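Tillow Robotics Club forum > Build and Code > Brick sorting: segmentation threshold

esumach_lead
Posted 2021-01-04

Status on the sorting task. We have 2,728 wrist frames labeled from the October sessions. Red bricks segment cleanly. Blue is at 90 percent recall on the validation split and has not moved in three training runs. Most of the misses are blue bricks with shadow across the side face. Typical frame:
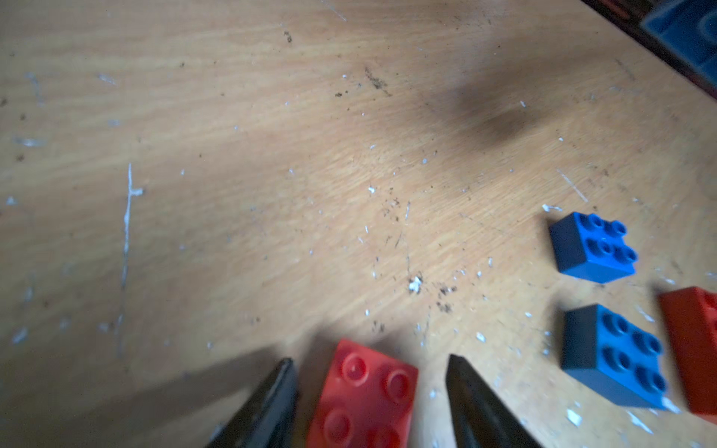
Wrist cam, red between the fingers, two blues to the right.

The side faces of the blues come out much darker than the studs, so the mask tends to stop at the top edge. The grasp center then shifts toward the studs and the fingers close high.

Proposal: lower the value floor in the HSV prefilter from 100 to 80 and retrain.

kuhlmann_b
Don't touch the floor. At 80 you start picking up shadow on the wood, and the container in the top right corner is dark blue too. You will get false positives on every frame where it shows.

esumach_lead
The bin can be masked out. It's outside the table polygon.

kuhlmann_b
The polygon is defined in the base frame. These are wrist frames. You would have to reproject it for every pose, and our hand-eye calibration isn't good enough for that yet.

bindum2
Side question, has anyone tried wiping the table? All those white flecks and dark crumbs are texture the net has to learn to ignore.

esumach_lead
The rules say the table is used as found. I would keep the debris in the training set.

bindum2
Fine for training. I'd still want one clean set as a baseline so we know what it costs us.

kuhlmann_b
Agree with bindum2 on the baseline. On the shadows, drop the prefilter entirely and let the network see the full image. It was only added to save time on the old board.

esumach_lead
I don't agree, inference time is still tight. I'll run both on the same split and post the masks.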